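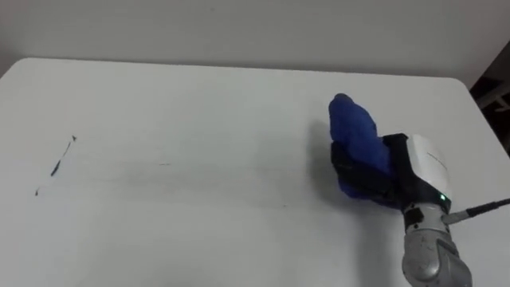
Lekar got its big update this month, and I've had my nose in it ever since! If you missed it the first time, Lekar is the little phone app that listens to you hum a tune and tries to name it. It used to be pretty hopeless with me (I hum flat, my whole family does), but the new version got my grandmother's favorite waltz on the second try, and I may have yelled a little.

The app comes from Plendholm, a two-person outfit run by Tove Riis and Bergþóra Bisgaard. I got Tove on the phone for a few minutes and she told me the old song list had 324 tunes in it and the new one has 1,632, mostly folk songs, hymns and old dance numbers people sent in themselves. "We got so many recordings from kitchens," she said. "You can hear the dishes."

You hum for 15 seconds, and it gives you its best guess plus 2 backups. I like the backups more than I expected to. One of mine was a sailing song I'd completely forgotten from summer camp, and then I had it in my head for the rest of the day, thanks a lot.

Some stuff still bugs me. It doesn't do whistling, and my brother-in-law only whistles, so he's out. The share button is buried two menus deep. And it gets really confused if you start in the middle of the chorus, so go from the top if you can remember the top.

The free version lets you hum as often as you want but won't save your history. Bergþóra is working on that, and also on a version for Herner tablets, which should be ready in June. I asked if they'd team up with the Kvaran karaoke people, like everyone on the message boards keeps saying, and Tove laughed and said they've had one coffee together so far.

If you've already got Lekar on your phone, you have to update it by hand this time. Mine didn't do it on its own and I spent a whole evening humming at the old one.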